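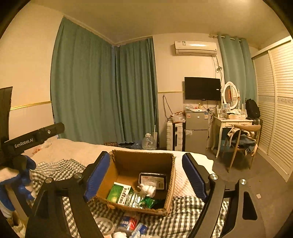
Two Grippers and a Cardboard Box: A Talk With the Buyer at Wermont

Wermont is a small company that prepares training recordings for household robots. Its people do not use a robot for this. They hold a pair of grippers in their hands, one left and one right, each with its own camera, and do ordinary jobs in ordinary rooms. Last June the company began to look for new hand-held sets, and we spoke with the person who decides what is bought. She asked us to leave her name out, so we will call her the buyer.

We met in the Wermont office at nine in the morning, before the first recording shift. She had already made the coffee and put two sets on the table.

"I am not an engineer," she said first. "I was a packer in a warehouse, and after this I trained other packers. So I look at a gripper like I look at a tool. Does it make my hand tired? Can I see what I am doing?"

The work she uses for testing is simple. Small things from the home lie on a bed, and a person must put them in a box or take them out again, using only the grippers. Why a bed and not a table?

"Because a table is too kind," she said. "On a table the thing stays where you left it. On a sheet you push and it goes down into a fold. If the fingers are too thick, you pick up the sheet together with the thing. A family will not iron the bed for the robot."

Soft packages are her favorite test. A hard jar, she explained, tells you only if the opening is wide enough. With a soft package you learn if the person can feel the pressure through the handle. 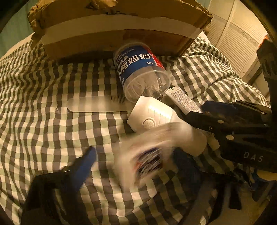 A blurred soft package between the blue pads, with a jar of floss picks still waiting on the sheet.

We asked what she thinks of the blue pads. She likes them. "The color is practical — you find the tips quickly when you look down. And the padding is forgiving with thin plastic."

She is more strict about the joints. In her opinion every hand-held gripper becomes loose with time, and the question is how the seller behaves when it happens. For this reason she asked Breltitz, a repair workshop that Wermont has used for years, to open one set and close it again before she signed anything. The workshop needed 2 hours. She found this acceptable, but she wants the next manual to show the order of the screws.

Wermont's trial had 300 short recordings, made by people who were new to the grippers. Of the first 100, the checkers at Verkanar accepted 97. She does not want to make too much from this number.

"The first hundred were easy things," she said. "Boxes, bottles. Later we had combs and flat packets, and there people became slow. A flat packet on a sheet is a small nightmare. You must come from the side, with one finger under it, and you must not hurry."

What would she change? The weight, before all. After forty minutes her wrists ask for a break, and she plans the shifts according to this. She would also like a smaller handle, as several of her best people have small hands and must stretch to close the fingers completely.

A second supplier, De Smet, has offered to rent her sets by the month. She is still comparing. Renting is more expensive over a year, but a broken set is exchanged and she does not have to wait for parts.

"If you only want to try this work, rent," she said. "If you have a team every day, buy, and buy one more than you need."

At the end we asked if she uses the grippers at home. She laughed and said that her son does. He takes the cookies with them, and he is already faster than she is.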